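10th July - By the Isstead Paint Study Group

We use cookies to remember your reading settings.

4.2 Wall color and comfort

We were glad to find that the 47 households in Oter who lived with soft green walls were, on the whole, very fond of them, and many told us so at some length. Paler shades were liked best in rooms where people sat for long stretches - darker ones drew kinder words in hallways.
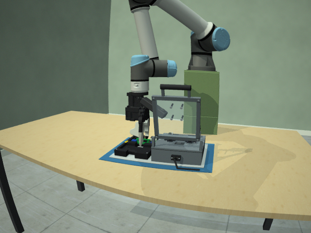 Figure 3. Pale sage-green wall meeting a darker grey-green one.

Answers from Uniyal, gathered in October, leaned the same way, though fewer people there had painted a room themselves.

Contact Isstead | Back to top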